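2025-10-15

Back from Illmont late last night and my legs are still cross with me. I'd promised myself I'd write this up on the train but I slept from Nodport onwards with my mouth open, so it's getting done now, at the kitchen end of the morning, with toast.

The walk was lovely!! I'd been putting it off since January (the knee, then the rain, then the knee again) and I'd half decided I was too old for hills. Well, I'm not. The path goes up behind the church in Orkville and for the first hour it's all gates and sheep and mud, and then you come out on the open top and there's the reservoir lying there like a dropped plate. I sat on a wall and ate both my sandwiches at once. The sign at the top says 2,151 feet, which sounds far grander than it feels, as the bus does a good bit of the climbing for you.

Coming down was slower. I took the wrong side of a stream and had to go back up through bracken to find the bridge, swearing a fair bit, and a man's dog followed me for a while and then thought better of it. Got to Illmont with 2 minutes to spare before the tea room stopped serving. Scone, jam, a huge pot of tea, and a slice of the Lefèvre tart which I had not budgeted for in any sense. Worth it. Pear, with something almondy underneath. I want to try making it but I've only got the shallow tin.

Boots: left heel rubbing again, so I need the thicker socks. Also the flask leaks if it's on its side, and now the map has a tea-coloured lake where there isn't one.

I've been looking at the next one already, the long way round by the coast from Nodport. There's a hostel halfway that does beds for up to 110 people, which sounds like an awful lot of snoring, but the other choice is a hotel and I'm not made of money. Might go for the early bus and do it in a day instead.
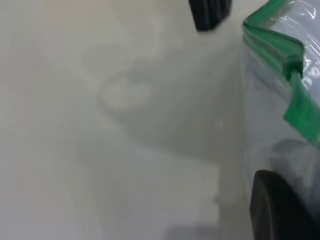

Must ring the hostel anyway and ask whether they do breakfast, and dig the thick socks out from wherever I put them in spring.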